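首页 > 旅行问答 > 海岛与渡轮 > Rarken

Stuner去Rarken的夜船，住舱房还是坐躺椅？Tillman旅馆要不要提前订？

Renata Malinowski

各位好！终于定下来十一月带我妈去Rarken岛了，开心得这几天一直在翻地图！打算坐Datel的夜船从Stuner过去，在岛上的Tillman旅馆住两晚，再坐白天的船回来。

现在卡在几个地方。夜船双人外舱报价322欧，躺椅一个人95欧，两个人的话差价说大不大说小不小，我妈一直说坐着也能睡，我有点不信她。另外Tillman现在官网上还看得到房，但是不能退的价格便宜不少，不知道该不该现在就下手。还有就是淡季上岛会不会什么都关门？我妈六十多了，腿脚还行，喜欢慢慢走，喜欢看海，对博物馆一般。去过的朋友多说几句吧，多啰嗦我都爱看！
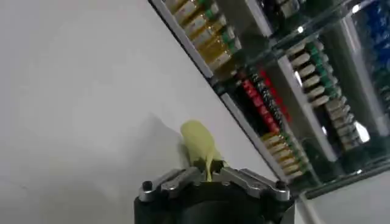
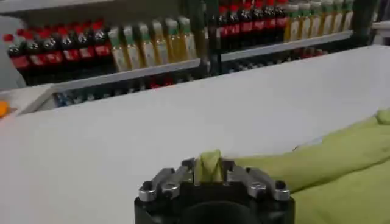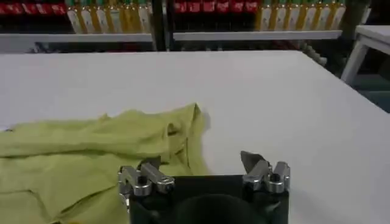 Trinity Escobedo

舱房！舱房！带妈妈一起就订舱房，别犹豫了。我坐过这条线好几回，躺椅和舱房都睡过，来给你仔细讲讲（会很长，你自己说的爱看啰嗦）。

先说躺椅。Datel那个躺椅厅在船尾，椅子本身挺宽的，能往后放一大截，比飞机上舒服。问题是厅里整夜留着灯，门口那块又正对着小卖部，半夜总有人来来回回买咖啡。我二十几岁的时候在那儿睡过一晚，下船照样活蹦乱跳，后来再坐一次就不行了，脖子歪了一整天，到了岛上最漂亮的那段路我都没法往左看。你妈说坐着也能睡，我妈也这么说过，所有的妈妈都这么说吧，哈哈。你算一下，两张躺椅190，舱房322，多出来132，换的是一张真的床、一个自己的卫生间，还有早上能洗个热水澡再下船。再想想你们一共才在岛上待两晚，头一天要是困得睁不开眼，多可惜呀！

外舱和内舱的区别我也说一下。内舱便宜一点，但是没有窗，关了灯伸手不见五指，睡觉倒是睡得死。你报的是外舱的价，我觉得值，尤其十一月天亮得晚，船进港之前那一段正好赶上天慢慢亮起来，你躺在床上就能看见岛的影子一点一点从海里冒出来，太美了，我每次都早早醒了趴在窗边。订的时候留意一下楼层，尽量选中间偏低的，晃得轻一些。船头那几间千万避开，起锚抛锚的声音像有人在你枕头边上拖铁链子。要是系统不让你自己选房号，下完单给他们客服写封邮件，用英文写两句就行，说同行的有年长的家人，希望住中部。我两次都是这么换到的，回信挺快。

晕船的事你没问，我替你操个心。十一月那片海有时候平得像玻璃，有时候真的会起浪，事先看不准。晕船药上船前吃，等晃起来再吃就来不及了。晚饭别吃太饱，也别空着肚子。船上的餐厅卖一种鱼汤，配黑面包，热热的一大碗，我每次都点，没有觉得腻，你们可以试试。自助餐就一般了，价钱还不便宜，不如在Stuner港口外面那条街上先吃好再上船，那边有家卖烤鱼和土豆的，店面小小的，窗户上总是蒙着水汽，走进去就暖和了。

Stuner火车站走到码头看着近，其实中间要过一座人行桥，有台阶，没有电梯。箱子大的话直接从车站门口坐13路公交，终点就是客运码头，下车对面就是值机的门。公交票上车找司机买，最好带点硬币，刷卡机时好时坏。值机别踩着点去，冬天人少，柜台会早早收摊，我见过一家子人拖着箱子跑过来，柜台的人都在穿外套了（还好最后放他们上去了）。上船以后先去找自己的舱房，把东西放下，再到顶层甲板上看开船。一定要看开船！整个Stuner的灯倒映在水里，老城那个山坡一层一层的，风很大，帽子抓紧，值得冻那十分钟。

再说Tillman。哎呀我太喜欢那家了！老房子，楼梯踩上去嘎吱响，早餐的果酱是自己熬的，客厅里有个烧木头的大炉子，傍晚大家都端着茶坐在那儿，谁也不急着走。房间分朝海和朝院子两种，朝海的风大的夜里会听见窗户响，我自己爱听，睡得浅的人可能会烦。你妈要是怕吵，朝院子的反而好，早上阳光先照到那边。二楼有几间带浴缸，写信问一句，淡季他们很愿意安排。

至于要不要现在就订那个不能退的价，我会这么看：夜船在大风天是会停航的，虽然不多，但十一月确实有过。船停了Datel给退票或者改期，旅馆那边不能退的房就要看人家心情了。我会订能取消的那一档，多花一点，心里踏实。淡季房间不至于抢光，周六除外，岛上周六常有人办婚礼或者合唱团聚会，Tillman地方不大，一来就占掉一大半。你们两晚里要是包含周六，就早点订，别拖。

还有返程的白天船，别买太早的一班，留出一个上午给自己。东边灯塔那条路早上光线最好，平平的，全是碎石和草，你妈慢慢走完全没问题，走累了路边有长椅，坐下来就是海。我真羡慕你们第一次去！

有用 41 · 回复 6 · 分享

Declan Mulligan

坐躺椅就行了，省钱，带个眼罩。我去年夏天坐的，睡得挺好。

岛上吃饭很贵，自己带方便面。别的不记得了，反正风景不错，去就对了！

有用 3 · 回复 1 · 分享

Mavis Whitlock

楼上Trinity讲得太全了，舱房那部分我举双手赞成，我补充岛上的，因为我跟你一样是冬天带着妈妈去的，而且回来以后我妈念叨到现在，天天问什么时候再去！

先回答你最担心的关门问题。会关一部分，但完全不会没地方去。港口那条街上卖纪念品的铺子基本都关了，租自行车的也关了，环岛小巴班次少得可怜，上午一趟下午一趟，中间就没有了。开着的有：面包房（下午早早就卖空，肉桂卷要上午去），超市，药店，邮局，还有港口拐角一家小饭馆，当地人都在那儿吃午饭，菜单写在黑板上，每天就那么几样，卖完拉倒。我和我妈连着两天中午都在那儿吃的，第一天是炖羊肉，第二天是鱼饼，老板娘看我们第二天又来了，高兴得多给了一碟腌甜菜。晚饭就在Tillman吃，记得早上出门前跟前台说一声你们晚上要不要吃，他们按人头备菜，临时说可能只剩汤了。

下船以后怎么去旅馆，这个我当时查了半天没查到，写给你。船到得很早，小巴还没开始跑，出租车整个岛就那么几辆，要提前约。最省事的办法是订房的时候顺手写一句你们坐哪班夜船来，Tillman会派车来接，收一点点钱，房间没好也让你先放行李，还可以在餐厅里加钱吃早餐。我们就是这么做的，从船上下来还迷迷糊糊，坐到炉子边喝上热咖啡，外面天刚刚亮透，我妈说这一趟就冲这一刻都值了。

走路的话，灯塔那条路Trinity说过了，我再推荐一条：从旅馆后面的小门出去，沿着石墙一直往北，穿过一片牧场，走到头是个小小的海湾，当地人在那儿晾船。路上有几处栅栏门，推开走过去以后要记得关好，羊会跟出来的。刚下过雨的话别走下面那条近路，泥能没过鞋帮子，走上面的土坡绕一下。我们去的时候一路上只碰见一位遛狗的老先生，他站在那儿跟我们聊了好一会儿天气，口音重得我只听懂一半，我妈一个字都不懂，却跟人家笑得特别投缘。

穿什么。温度数字看着不吓人，风才是主角。里面薄羽绒，外面一定要有一层真正挡风的，帽子要能系住的那种，围巾不如脖套好使。手套带两副，湿了一副可以换。鞋底要有纹路，码头和灯塔下面的石头早上都滑。雨伞不用带了，撑开就翻，我们的那把在第一天就报废了，塞在旅馆门口的伞桶里跟一堆同样下场的伞做伴。

天黑得早这件事要提前有个准备，下午过半就开始暗了，排行程的时候把户外的都放在上午和中午，傍晚回旅馆窝着。我一开始还怕我妈闷，带了一副牌，没想到她在客厅里跟别的客人下跳棋下得不肯上楼。阴天要是觉得无聊，教堂平时不锁门，可以进去坐坐，里面挂着一艘很大的木船模型，是以前的船员送的，我妈对博物馆也不感兴趣，但是在那儿看了好久。

钱的方面，大部分地方刷卡，面包房和接送车收现金，岛上的取款机在超市里面，超市关了就取不到，在Stuner先取好。手机信号港口附近很好，走到北边就断断续续，地图提前下载到手机里。

有一点我跟Trinity看法不一样，就是不能退的房价。我当时订的就是不能退的，后来因为大风船晚了一天，我提心吊胆地给Tillman打电话，他们二话没说帮我把日子往后挪了，一分钱没加。当然我也不敢说人人都能这样，那几天本来就没什么客人。你胆子大就订便宜的，胆子小就听Trinity的，或者干脆给他们打个电话问清楚停航怎么算，请他们回一封邮件写明白，那样最稳当。还有你买的旅行保险翻出来看看，有的保停航，有的只保飞机。

回程的船上靠右边坐！出港以后会贴着一串小岛过去，白天看得清清楚楚，运气好有海豹趴在石头上晒肚子。我们那天看到了，整个船舱的人都挤到一边去，我妈举着手机拍了一大堆，拍得全是糊的，照样每张都舍不得删。

你们具体哪几天去呀？定了回来说一声，十一月的班次表偶尔会调整，我可以把我存的司机电话发给你，就是帮Tillman接送的那位，人特别好，路上会主动停下来让你看海。

有用 28 · 回复 4 · 分享

Renata Malinowski

天哪谢谢大家！！刚才一条一条念给我妈听，念到海豹那里她就说那还是住舱房吧（我也没看懂这两件事有什么关系）。舱房今晚就订，外舱，中部，会按Trinity说的写邮件。我们的两晚里还真有周六，幸好问了，房间我这就去给Tillman打电话，把停航的事也一起问清楚。Mavis，司机的电话麻烦私信我！再请教一个小问题，旅馆后面那条去海湾的路，来回大概要留多久？我妈走得慢，还爱停下来看羊。

Mavis Whitlock

给你留一整个上午吧，带上保温壶和面包房的肉桂卷，海湾那边有块背风的大石头，坐在后面吃正好。电话已经发你私信啦，他不太看短信，直接打过去。

有用 9 · 分享到 · 收藏 17

联系我们 | 社区守则 | 隐私说明 | © 旅行问答社区 版权所有 | 返回顶部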